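Black cotton trousers turned gray after washing, can the color come back?

Posted in Laundry and Clothes Care

Manee Kaewsai
I have three pairs of black cotton trousers which I wear for my work in a hotel restaurant. After maybe four months they are not black anymore. They look gray at the knee and on the line where I iron them, and one pair has some white marks like chalk. I wash them at 30 degrees with the normal powder. The water in our building is quite hard, I must clean the kettle every second week.

My manager wants us to look the same, so I would like to know two things. Can the black color come back without buying new trousers? And how must I wash the next pair so it does not happen again? I have read about vinegar, salt and coffee, but every page says something different. Thank you for your patience with my English.

6 replies, 3 shown

Duangkaew
Just buy new ones. Cotton never stays black. I tried coffee one time and the kitchen smelled for two days, trousers same as before.

Tendik
I worked in a small laundry for several years, so I will try to answer with more detail. English is my second language also, please ask if something is not clear.

First you must find out which kind of gray you have, for there are two. One is only powder and minerals from the hard water sitting on top of the cloth. The other is real loss of dye, where the fibers are rubbed and broken. To test it, wet a small gray place with clean water and a little white vinegar, wait a few minutes, rinse it and let it dry. If the place is darker after drying, you have the first kind, and this is good news. If it looks the same as before, the dye has probably gone.

For the first kind, wash the trousers one time with no detergent, on a long rinse. Next time use a liquid detergent made for dark clothes. Powder does not always dissolve well at 30 degrees, and your chalk marks sound like this. Use less than the bottle tells you if the clothes are only a little dirty. Please never put vinegar together with bleach.

For the second kind you can only dye again. Before you start, check the label inside the waist. Cotton takes the dye well, but the sewing thread is very often polyester and it stays the old color. Weigh the trousers when they are dry. One pair of mine was almost 300 grams, and the packet of dye says how much cloth it is enough for. Do not put all three pairs in if the packet is for one, you will get dark gray with clouds.
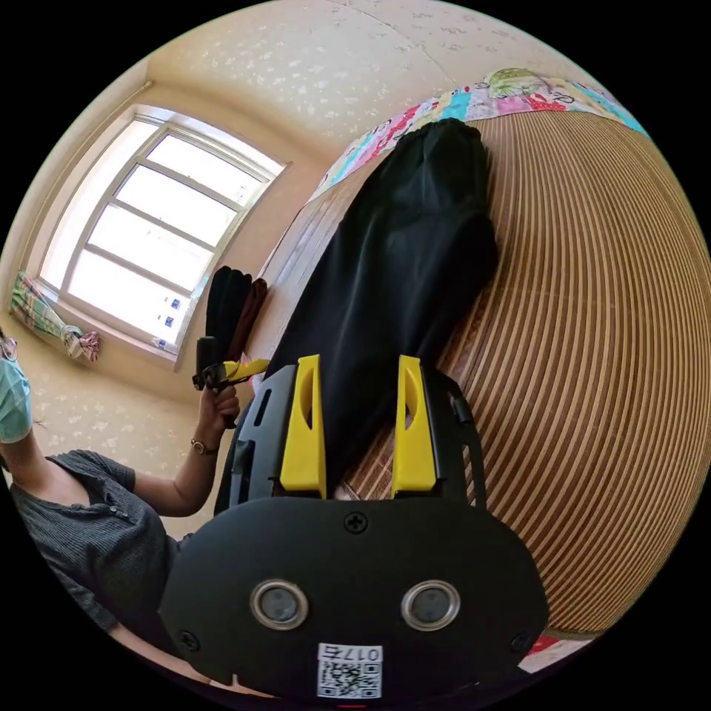
After dyeing, rinse until the water is clear and wash them alone the first two times. I also dry them inside out and away from the sun. A window with strong sun can take the color quite fast, mostly on the side which is turned to the glass.

About the ironing line – this is shine from the hot iron pressing the fibers flat. Iron from the inside, or put a thin cotton cloth between. Steam and a soft brush can help a little when the shine is already there, but it does not go away completely.

Salt in the wash does not fix the color of modern clothes, as far as I know. Coffee is a weak brown stain and will not make cotton black.

Stillero
Agree with most of the above. I would add: close the zipper and turn them inside out BEFORE washing, and don't fill the drum too full. The knees go gray from rubbing on the other clothes. Jeans are the worst for this, so keep them in another load.

Manee Kaewsai
Thank you Tendik, I did the vinegar test on Tuesday on two pairs. The pair with the white marks became darker, so I will change to liquid. The older pair stayed gray at the knee. I will buy one packet of dye and try with this one first. Does the dye leave color in the washing machine for the next load?

Tendik
A little, yes. Run the machine empty on hot with some detergent, and wipe the rubber ring around the door by hand. The next load should be dark clothes only.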